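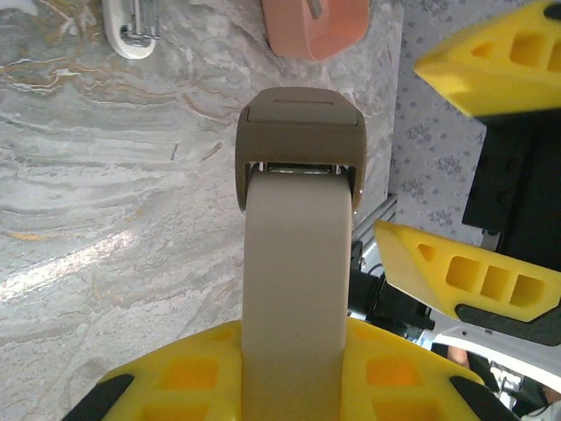
Quiénes somos

Fundación Miranda para el Asilo y la Movilidad Humana

La Fundación Miranda es una entidad privada sin ánimo de lucro dedicada a la orientación jurídica, la acogida y el estudio de las políticas migratorias. Desarrolla su actividad desde hace 16 años, con independencia de partidos, confesiones y gobiernos, y presta sus servicios de forma gratuita a solicitantes de asilo, refugiados, apátridas y familias en proceso de reagrupación.

Utilizamos cookies propias y de terceros para elaborar estadísticas de navegación. Si continúa navegando, consideramos que acepta su uso. Aceptar | Configurar

Origen

La Fundación nació de un despacho de consulta abierto los lunes por la tarde en la biblioteca del barrio de Todovar. El jurista Everaldo Pimentel atendía allí a recién llegados que habían recibido una citación administrativa y no comprendían su contenido. La demanda obligó pronto a ampliar el horario y, más adelante, a constituir una persona jurídica propia. El nombre de Miranda corresponde a la calle en la que se instaló la primera sede, un local de dos habitaciones que la entidad conserva como archivo.

En sus primeros años la labor se limitó a la preparación de entrevistas de asilo y a la presentación de recursos. La llegada de familias completas, muchas de ellas con menores en edad escolar, llevó al Patronato a aprobar un segundo programa, centrado en la vivienda temporal y en la matriculación. El programa de estudios se incorporó después, a petición de varios ayuntamientos que solicitaban información contrastada sobre la situación de los solicitantes en su territorio.

Áreas de trabajo

Orientación jurídica. Un equipo de 8 letrados acompaña a cada persona desde la manifestación de voluntad de solicitar protección hasta la resolución firme del expediente. El área atiende al año alrededor de 1.000 consultas, la mayoría relativas a plazos, renovación de documentos y extensión familiar. Las entrevistas se celebran con intérprete cuando el interesado lo solicita.

Acogida. La Fundación gestiona 6 viviendas compartidas en régimen de estancia temporal. La adjudicación se realiza conforme a un baremo público, revisado cada mes de febrero, en el que se valoran la composición de la unidad familiar, el estado de salud y la fase del procedimiento. La estancia incluye clases de lengua y acompañamiento en los trámites sanitarios y escolares.

Estudios. El área publica los Cuadernos Akeck, una serie de informes sobre legislación comparada, tiempos de tramitación y acceso a la vivienda. Los textos se someten a revisión externa antes de su difusión y pueden consultarse sin coste en la sede. El último cuaderno examina las diferencias entre municipios en la práctica del empadronamiento — una cuestión de apariencia menor que condiciona el acceso a la escuela y al centro de salud.

Formación. A través del aula Wevano se imparten cursos para trabajadores sociales, docentes y personal de las administraciones locales. El programa comprende nociones de derecho de asilo, mediación intercultural y protección de datos.

Gobierno y financiación

El Patronato es el órgano superior de gobierno. Lo preside Everaldo Pimentel, y la dirección general corresponde a Genivaldo Sales, responsable anterior del área de acogida. Los miembros del Patronato no perciben retribución por el ejercicio de su cargo.

Los ingresos proceden de cuotas de socios, donaciones particulares y convocatorias públicas en concurrencia competitiva. Las cuentas anuales se someten a auditoría externa y quedan a disposición de cualquier persona que las solicite por escrito. La Fundación no acepta aportaciones condicionadas al contenido de sus informes ni a la nacionalidad de las personas atendidas.

Atención al público

Las consultas se atienden con cita previa. Quienes tengan un plazo de recurso próximo a vencer pueden acudir sin cita los lunes a partir de las nueve, provistos de la notificación recibida y de un documento de identidad, si disponen de él.

Compartido 16 veces | 3 comentarios

Nadia R.
Mi hermano recibió la denegación y en Miranda le explicaron el recurso con mucha paciencia. Le hablaron siempre en francés. Gracias a todo el equipo.

J. Otero
¿Los cursos del aula Wevano se pueden seguir a distancia? Trabajo en un ayuntamiento pequeño y me resulta difícil desplazarme entre semana.

Lectora de Todovar
Recuerdo la consulta de la biblioteca, con la cola que llegaba hasta la escalera. Convendría que publicaran también los primeros Cuadernos, que no encuentro en ninguna parte.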